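How to Sort a Linen Closet Before the Holidays

Updated 10/18/19

Pick a day when you can leave things out until evening. Take everything off the shelves and wipe them down with a damp cloth. Let them dry with the door open. If the shelves are bare wood, line them with plain paper cut 6 inches longer than you need, then trim the ends in place.

Make three piles: keep, mend, and rags. Sheets with worn centers go to rags. Towels with a loose hem go to mend. Fold one set of sheets at a time and store it inside its own pillowcase. 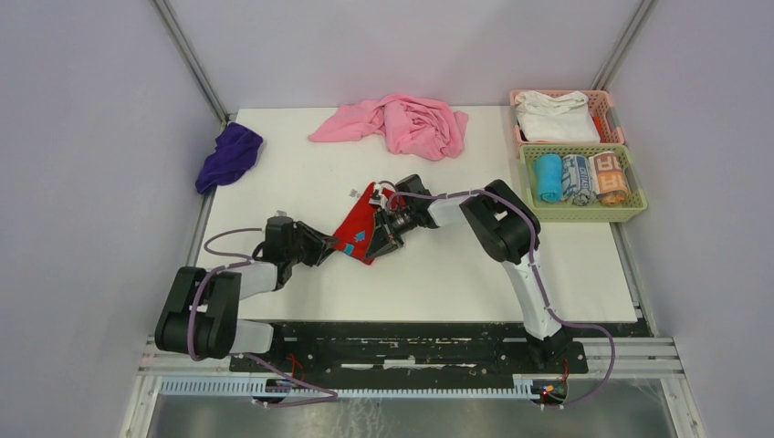 Baskets are the next thing to settle. Measure the depth of the shelf first and take off an inch so the door will close. I use the Nallberg ones in the hall and an older Killari set upstairs, and both hold 10 hand towels folded in thirds. Do the folding at a table and not on the bed. A white tabletop like this one makes stains and thin spots easy to find on dark cloth, but put down a dark sheet when you check white linens. Anything red gets washed alone the first time and kept in a separate stack until the color stops running.

Label the shelf edge, not the basket. Small pieces such as napkins go at eye level, blankets at the bottom. Tablecloths for December can hang over a padded hanger to save ironing.

Check the mend pile again in two weeks. What you haven't mended by then can go in with the rags.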